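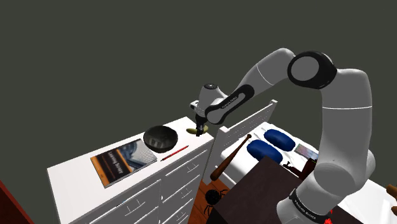 Pre-purchase safety checklist: Menon bedroom layout

Tabletop arm, two-finger gripper, household objects
Filled in Tue 23 April
Checked by: Norbert Matoušek
Stage: simulated layout only, no hardware ordered
Marks used: OK, OPEN, NO, N/A

General comment: I love doing this before the money is spent! Moving a dresser in the model takes seconds, and every OPEN below is something we can still put in the quote request. Please add your comments under mine and leave the old ones in.

Section A. Arm and mounting

A1. Base sits fully on its support surface. OPEN
Comment: The model has the base on the dark brown table. A rendered table never tips, so this one stays open until we have a weight for the arm and a rating for the table. Ask Welmont for both the static load and the load in an emergency stop.

A2. Mounting hardware included in the price. NO
Comment: The mounting plate is a separate line at $344. Put it in the budget now. Last year we forgot the plate and had a very fine arm sitting in its crate until July.

A3. Arm reaches the far end of the work surface. OK
Comment: It gets to the right end of the dresser with the gripper pointing straight down, and there's fruit between us and the dresser top to prove it. Very happy with this. The left end of the dresser still needs its own check, see A4.

A4. Arm reaches the near and left ends without folding up on itself. OPEN
Comment: Run the full sweep in the model and save the joint values. If the left end is out of reach we move the table, and that costs nothing.

A5. Emergency stop in reach of a person standing at the bed side and at the dresser side. OPEN
Comment: Price two buttons. One button on a long cable is cheaper and I don't want it.

Section B. Surroundings

B1. Floor between table and dresser is clear. NO
Comment: The strip of wood floor is narrow, and there is a black spider-like object on it. Clear the floor in the real room before the first powered run, and tape the strip as no-standing.

B2. Loose items inside the reach envelope are listed. OPEN
Comment: The bat on the bed has its barrel over the edge. Anything that can roll or be knocked down goes on the list: bat, pillows, and the dark reddish-brown object next to the arm. I'd keep all of them in the model (they make it a far better test) and decide one at a time for the real room.

B3. Arm cannot hit the headboard at full speed. OPEN
Comment: Set a keep-out zone around the bed and both headboard posts. Welmont says the zone editor comes with the base license. Get that in writing.

B4. Dresser drawers closed and staying closed. OPEN
Comment: A drawer that creeps open changes the collision shape. Child-safety latches, a small cost under "room fittings."

B5. Cable path planned. OPEN
Comment: No cables in the model yet. Allow for a floor cover and keep the run off the walking side.

Section C. Gripper and objects

C1. Fingers open wide enough for the widest object we plan to pick. OPEN
Comment: The bowl is the hard one. We would grab it by the rim, so the opening matters less than the pad shape. Plilmont sells spare pads at $206 a set. I want one set on the first order and would argue for two.

C2. Thin objects can be picked from a flat top. OPEN
Comment: The red marker is my favorite test of the lot! It is slender, it lies flat, and a hard fingertip coming in too low will meet the tabletop. Ask for force limits on the fingers as well as the arm.
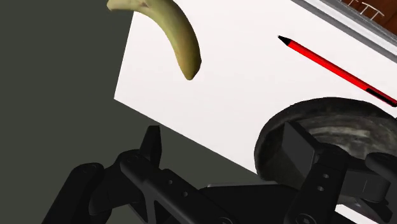

Gripper with its fingers apart; bowl, red marker and banana on the white tabletop.

C3. Soft objects can be held without crushing. OPEN
Comment: Use real bananas for this, bought the same week. The simulated one tells us about shape and grasp angle and very little about bruising. Groceries can come out of the consumables line, which stands at $100.

C4. Pinch points on the gripper identified. OPEN
Comment: The linkage has open gaps between its struts, and a fingertip could get in there. Ask Plilmont for a guard, or a drawing we can print one from. Until then, nobody resets objects by hand with the drive on.

C5. Fingertips clear the front edge of the work surface. OPEN
Comment: One fingertip can hang outside the table edge while the other is over the bowl. Add an edge contact test to the acceptance run. Soft edging strip on the real furniture, please.

Section D. Budget and order

D1. Safety items listed apart from performance items. OK
Comment: Done, and it makes the sheet much easier to defend. Safety line is capped at $3000 and covers buttons, floor tape, latches, cable cover, edging and the gripper guard.

D2. Two quotes on hand for the arm. OPEN
Comment: Welmont is in. Perkuvon promised theirs and I'm looking forward to it, their support desk answered every one of my questions the same day.

D3. Return terms read by someone other than the buyer. NO
Comment: Any takers?

D4. Training included. OPEN
Comment: Welmont offers one day on site. Ask what a second day costs and whether it can be held after the first month of use, when we'll have better questions.

D5. Layout check repeated after any change of arm, table or gripper. OPEN
Comment: Sections A to C again, from the top. Takes an afternoon.

Release for ordering: not yet. A1, A5, B3 and C4 must be marked OK first.
Signed: N. Matoušek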